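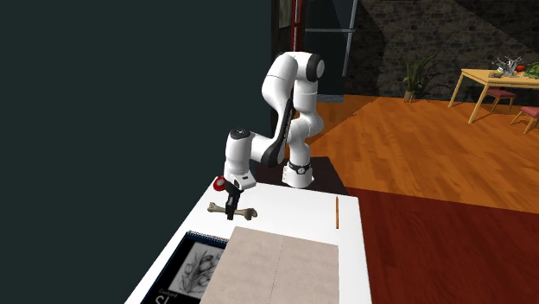
Does a dearer harness stop a dog pulling?

Rarely by itself. The Grindgate seller's page claims it does, but the only support offered is a survey of 187 buyers, all of them already happy enough to reply. Treat that as advertising.

For Wednesday, bring one product page for a harness or lead and mark every claim you can't check. "Vet approved" – by which vet? Watch colour names too, as they often stand in for fibre content.

M. Pangilinan, Unit 2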